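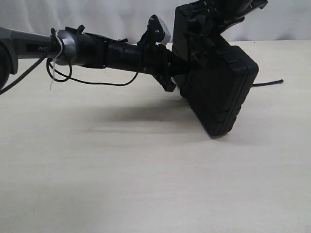

A white cable tie near a silver collar, with its tail hanging down and a thin black cable looped beneath it

Cable tie

A cable tie (also zip tie or tie wrap) is a strap used to hold cables together or to hold a cable against something else. The ordinary kind is a single piece of moulded plastic, usually nylon, with a toothed strap at one end and a small box, the head, at the other. The strap is passed through the head, where a pawl catches on the teeth and stops it from sliding back. It is sold as a cable fastener but is used for a great many jobs to which it is poorly suited.

Contents
1 Design
2 Colour and sunlight
3 The tail
4 Tightness and slack
5 Claims made for cable ties
6 Reuse and waste
7 Alternatives
8 See also

Design

The teeth run across one face of the strap, and the pawl is angled so that it rides over them in one direction only. Pulling harder makes the loop smaller. Nothing in the basic design makes it larger again, and the usual way of removing a tie is to cut it.

Releasable ties have a tab which lifts the pawl. Makers describe these as reusable, though the tab is often hard to reach once the tie is in place, and a pawl that has been prised up with a screwdriver may not grip as it did before. Other types have a flat pad for writing on, a hole for a screw, or a push-in foot for use in a drilled panel. Stainless steel ties use a different catch, commonly a ball bearing, and are meant for heat that would soften plastic.

Colour and sunlight

Undyed nylon is a milky off-white, usually listed in catalogues as "natural". White and black are the colours most often seen. It is widely repeated that black ties are for outdoor use and white ones for indoors. This is only partly true. The protection comes from an additive, typically carbon black, and a tie can be dyed black without containing enough of it to do much good. A buyer cannot tell by looking. Packets marked "weather resistant" with no further detail should be read with some caution.

Nylon also takes up moisture from the air and becomes brittle when it dries out. Ties kept for years in an open bag beside a radiator may snap on first use, a failure that tends to be blamed on the brand.

The tail

The length of strap left over after tightening is called the tail. Manuals generally say that it should be trimmed flush with the head. In practice it is very often left hanging, particularly where the tie is thought of as temporary.

Trimming is less simple than the manuals suggest. Ordinary side cutters leave a short stub with a sharp corner, which can scratch a hand or wear through the covering of a neighbouring cable. Flush cutters leave a cleaner end. A long tail is untidy and may catch on things, but it is soft and easy to see, and whether it is worse than a badly cut stub is open to argument.

Tightness and slack

Overtightening is the commonest fault. A narrow strap pulled hard round a thin cable presses into the outer covering, and may deform the conductors or the insulation inside. One rule of thumb says that the tie should still turn round the bundle when pushed with a finger. The rule is of no use where the tie is there to stop the cable slipping.

Cables that must bend need slack between fixings, often in the form of a small loop. How much slack is a matter of judgement. Too little puts the strain on the connector; too much gives a loop that snags. Tables setting out exact loop sizes exist, but few of them say how their figures were reached.

Claims made for cable ties

The strength printed on a packet is normally a loop tensile figure, measured under set conditions on a new tie. It is not a safe lifting load, although it is regularly quoted as one.

A workshop survey written up by Ratih Yeoh in the Brarham newsletter looked at 1283 ties in place and reported that nearly 5 in every hundred had cracked at the head. The figure has been copied into several buying guides without its context. Yeoh did not record the age of the ties, and a reply by Milagros Zapata pointed out that those which had already fallen off could not have been included.

The sellers Multard and Emik have each described their own strap as "the last tie you will need". Neither has published a test in support of this.

Reuse and waste

Most ties are used once. Nylon can be recycled, but cut ties are small, mixed with other rubbish and seldom collected separately. "Recyclable" on the packet therefore says little about what becomes of them. Clipped tails are a nuisance on floors and inside equipment, where they are easily lost.

Alternatives

Hook-and-loop straps are gentler and can be undone, at a higher price and with more bulk. Waxed lacing cord lies flat and has no head to catch on anything, but takes practice to knot. Adhesive tape is cheap and leaves residue. Spiral wrap covers the cable as well as gathering it, and makes adding another one later a slow business.

See also

Cable lacing
Hook-and-loop fastener
Strain relief
Twist tie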